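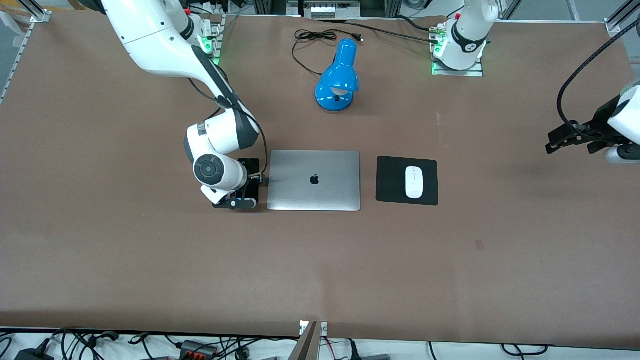

Where does the desk lamp go if you're right-handed?

Posted by kvam_upstairs in Home Office & Desks

I finally have a big table to work at after years at the end of a kitchen counter, and I have managed to make it worse than the counter. On it: a laptop, a mouse on a square black mouse pad to the right of it, and a blue metal desk lamp with a domed shade, standing behind the laptop. The lamp came with far more cord than any lamp needs, so the rest of it lives in a heap at the back.

In the evening the bulb shines straight at my face. If I move the lamp to the right, my hand throws a shadow over whatever I'm writing. If I move it left, I have to drag the cord across everything. I'd like to keep the lamp. It cost me 99 at the Firnport flea market and I carried it home on a bus.

Also, is there a decent way to deal with the cord that doesn't involve drilling? I rent.

3 replies

Folke Sæther
Left side, toward the back, with the shade pointed at the spot where you write. You're right-handed, so light from the left puts the shadow of your hand where you aren't looking. Tip the shade down until you can't see the bulb from your chair. Sit in the chair when you check this. I once did it standing up and spent a winter squinting.

For the cord, let it drop off the back edge straight behind the lamp's new spot and run it along underneath. Pull out the slack you need, fold the rest into a flat figure eight and put a hook-and-loop strap around the middle. Don't wind it up tight, and don't stuff it under a rug or a pile of paper. Adhesive clips on the underside hold fine if you wipe the surface first and leave them alone overnight before hanging anything on them. Mine are 6 inches apart, which is too many clips, but the packet was full.

witby1307
get a smaller table

Pustetden
Seconding the left side. I'd also look at the bulb, as a lot of these old metal shades get stuck with something meant for a garage. A warm, dimmer one fixed most of it for me. Check the sticker inside the shade for the maximum wattage, if the sticker has survived.

If you close the laptop when you're writing by hand, push it back and out of the way first. I wrote on top of mine for a month and the lid now has part of a grocery list in it.

kvam_upstairs
Moved it left and tipped it down. Much better, thank you both. Witby, the table stays.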